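Peren Cell Upkeep Meeting, Minutes
Apr 20, 2018 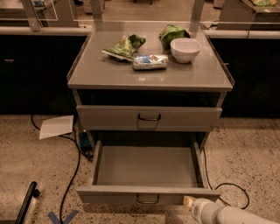
Present were Tamsin Hinds (chair), Siiri Pitkänen, Aníbal Cáceres and Ravinder Bergeron. Tyyne Tuominen sent her apologies and a very thorough page of notes, for which we were all grateful. Tamsin thanked everyone for coming and for keeping the kitchen bay so tidy between shifts.

Minutes of the last meeting
Accepted, with one fix: the spare gripper fingers came from Welska and the cable covers from Worance. We had them the other way around.

Drawer cart
Ravinder has gone over the gray cart and feels the lower drawer is still a little stiff in the last part of its travel. We had a long and friendly talk about whether to grease the rails or simply wipe them down and try again. Wiping won. He will clean both sides and then run 50 open-and-close cycles on the lower drawer, with nothing in it, before anyone changes the pull settings. Siiri asked that the upper drawer stay closed during the run, and that was agreed.

Arm and gripper
Aníbal reported that the fingers are wearing more on the inner face than he would like. They have done 100 hours since the last change and he would be happier swapping them at 40, at least while we are working on drawers. Siiri wondered if the approach to the handle was partly to blame (she has wondered this before, and may well be right!). The two of them will go through the approach together and bring back what they find. Arm homing was checked after the last restart and gave no trouble.

Cables and floor
Tyyne's notes asked for the cables by the cart to be gathered up and kept clear of the drawer and of people's feet. Everyone agreed, and Tamsin offered to fit the covers herself. The blue tape on the floor stays down until the cart position has been written into the setup sheet. Please don't peel it up, however untidy it looks.

Items for the cart top
The snack bags, foil package and bowl remain the standard set. Ravinder would like a second bowl in reserve, and Tamsin will see to it.

Any other business
The Ha controller update will wait until September so that it doesn't land in the middle of the drawer work. Siiri will keep a backup of the present settings in the shared folder. Tamsin closed the meeting with thanks to all 4 of us for staying past the hour.

Actions
Ravinder: clean rails, run the drawer cycles
Aníbal and Siiri: finger wear and handle approach
Siiri: settings backup
Tamsin: cable covers, spare bowl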